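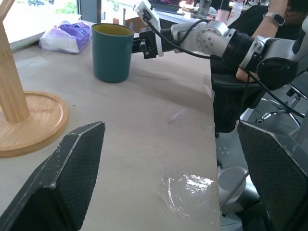 Mug tree falls over when half full, any ideas?

shiyu_hou
Posted Thursday, 7:40 pm
Hello all. I have a wooden mug stand, the kind with one post in the middle, short arms, and a round base with a raised rim. I bought it from Garnby for 30 dollars. I like the color very much, it is like honey. My problem is the balance. When I hang two heavy mugs on the same side, the base lifts a little and I am afraid for the mugs. Also my teal cup with yellow inside has no handle, so it must stand on the table all the time. Is there some trick, or should I return the stand?

Clulwood_Pete
Two heavy mugs on one side will tip most of them. Hang the first on the left, second on the right, and so on. Free fix.

tzuhsuan.mak
I had the same trouble with mine. I glued a round piece of steel under the base and then felt on top of the steel, so it does not scratch the table. The plate weighs 268 grams on my kitchen scale. It was enough for six mugs. Please clean the wood well before the glue, I did not do it the first time and it came off after 7 days.

shiyu_hou
Thank you both. Tzu-hsuan, which glue did you use? And is the steel visible from the side?

tzuhsuan.mak
Ordinary epoxy in two tubes. It is visible only if you bend down to look. I cut the felt a little bigger than the plate.

old_fistis
I don't agree with the glue. If you ever want to sell the stand or oil it again, you have a lump of metal under it. Return it and get one with a wider base. The Cormier one costs 60 but it stands like a rock.

tzuhsuan.mak
For double the price it should stand like a rock. I respect your opinion, but I think she likes the one she has.

old_fistis
Fair enough. At least try double-sided tape before epoxy.

Clulwood_Pete
About the cup without handle: I turn mine upside down on a small cork mat next to the tree. Keeps the dust out.

shiyu_hou
I tried upside down but then I don't see the yellow, and the yellow is the reason why I bought it. I will leave it standing. For the stand I will try the tape first, with a smaller plate, and if it holds through the weekend I will buy the epoxy. Does felt come with glue on the back or must I buy this separately?

tzuhsuan.mak
Both kinds exist. Take the one with glue already on it.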